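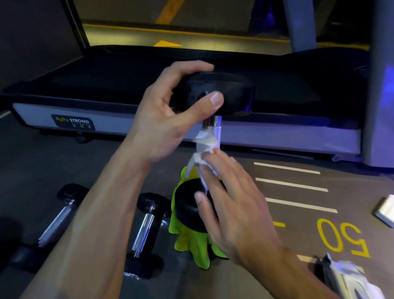 Slide 1. Wiping down the handle of a dumbbell.

Morning everyone. I'm Joanne Greenwood, I manage the Taltutano leisure center, and I've been asked to talk for twenty minutes on keeping members through the summer. Questions at the end please, Bram has the microphone.

Slide 2. Where we were
Mid-size site, gym floor, two studios, no pool. 825 members at our best point. By the end of July we were down to 413. Pause here, let them read the chart.
Most of that was not people moving away. We phoned the ones who left. The common answer was that they had stopped coming weeks before they canceled.

Slide 3. What we asked
One open question: what was the last visit like? No scores, no boxes to tick. Marjorie Bloxham made the calls over nine evenings and typed up every one.
Answers that kept coming back:
Parking after 5 p.m.
Classes moved with no notice
Didn't know any of the staff by name
Grubby equipment, mostly the free weights area
Price came up less than I expected. Say that twice, people never believe it.

Slide 4. Timetable
We froze the class timetable for the whole season. If an instructor is off, the class runs with a substitute or members get a text by noon. Thongchai Onsri took over the Thursday circuit and kept the same hour and the same room. That class is now full.
(Skip the screenshot of the booking page if we are running late.)

Slide 5. First month calls
Every new member gets a call in week one and another in week three. Seven minutes is plenty. Front desk makes them in the quiet part of the afternoon. Script is in the handout. Dorothy Marsden wrote it and will be at the back table during coffee if you want to change the wording for your own site.

Slide 6. Cleaning
Moved from a closing job to an every-shift job. Handles first, then benches, then mats. The sheet is on the wall where members can read it. Complaints about this dropped off within the first few weeks.

Slide 7. What did not work
Bring-a-friend passes. Plenty used, hardly any joined.
The discount for freezing a membership. It taught people to freeze.
Don't skip this slide, the Otarau group asked for it specifically.

Slide 8. Next
Parking is still not fixed. We are talking to the office building next door about evening spaces.
Handouts are by the door. Over to Bram for questions.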